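Getting on with a laundry arm: tips from our first 300 loads

When the Ekstead folding arm arrived I was all set to be cross with it, and for a fortnight I was. Then Dorian Mallet, who has had his a good deal longer than I've had mine, came over with a bag of old bath towels and showed me how much of the trouble was my own doing (most of it, I'm sorry to say!). So what follows is part review and part tips, for anyone thinking of taking up the Sitthichai hire offer or already muddling through with one at home.

Start with plain towels. I know it's tempting to hand over the shirts straight away, but the arm needs an easy cloth to grip while you get its height and reach sorted, and a towel forgives a clumsy pinch in a way that a blouse never will. Pick a colour that stands out well from whatever is behind it. Dark green or blue against white is lovely, and white on white had ours groping about for ages. 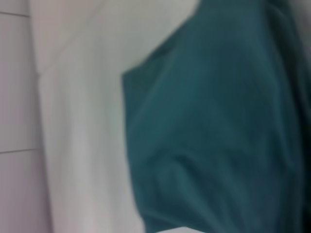 Siltatport Home Helpers Club: Laundry and Linen Group

A deep teal cloth against something white, with pale tiles off to one side, is just the sort of contrast I mean. If you look through the wrist camera now and then you'll soon get a feel for it. Don't fret if the view is a bit blurred, but do wipe the lens with a dry, soft cloth every 40 loads or so, as fluff gets everywhere.

A few more things I'd pass on:

Shake each piece out before it goes in the pile. A twisted towel takes three goes.

Keep the speed at 5 for anything thick and drop it right down for pillowcases.

Empty pockets, and do up zips.

Leave the fabric softener out for a wash or two if the grip keeps slipping. Vaughan Doolan swears by this and I've come round to it.

As for the price, 1,320 is a lot of money for folded towels, and I'd hire first. The Trodevano stand is sold separately and I'd call it worth having, as our old table wobbled dreadfully. Fitted sheets are still beyond it, and beyond me too, so those go in the cupboard in a ball as they always have.

Last updated March 19, 2020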